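4.2 Setting up the Fornby kit in an ordinary room

We turn now to the part of the review that took the most patience and, we are happy to say, gave us the most pleasure, namely putting the Fornby hand-held kit to work in a room that had not been prepared for it. The kit is sold by Brekis as a pair of grippers that a person holds and moves, with marker cubes for tracking and a software package that turns the recordings into training data. The sales material says that no studio is needed. We took that claim seriously and left the furniture where it was, chairs and all, and asked our operators to sit down and get on with it (Figure 3).

Anel Kruger and Vimala Lobo shared the operating duties and recorded 1,577 takes between them. Of these, 1,176 passed the vendor's own quality check without any editing on our side. The rejected takes were mostly ones in which a cube had been turned too far from the camera for its pattern to be read, and both operators grew noticeably better at avoiding this as they went along. We would gladly have had a warning tone for it, and we have passed that wish on to the vendor.
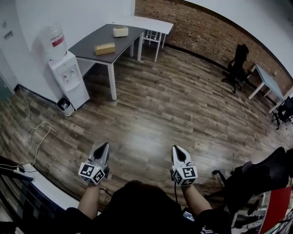

Figure 3. Seated operator with one gripper in each hand, seen from above and behind. Each gripper has a white housing and a white cube carrying black square markers.

A few words are due on comfort, a subject that product sheets tend to skip over. Both operators preferred to keep their forearms well forward and a little apart, as this kept the two cubes from hiding one another. It is a perfectly natural way to sit for a short while, but the shoulders do begin to complain, and after some trial we settled on sessions of 10 minutes with a rest in between. Hendrik Van Acker, who has the longest arms among us, tried the same posture and asked for a shorter session still.

We had also worried about the floor. Glare was a known trouble with the older Nomum kit that we reviewed under the same protocol, where a bright patch behind a marker was often enough to lose it. With the Fornby cubes we traced 51 rejected takes to reflected light, and nearly all of those came from the first sessions, before Refilwe Mahlangu had lowered the exposure setting by one step. The manual does mention this setting, though only in an appendix, and we feel that it deserves a place in the quick start guide.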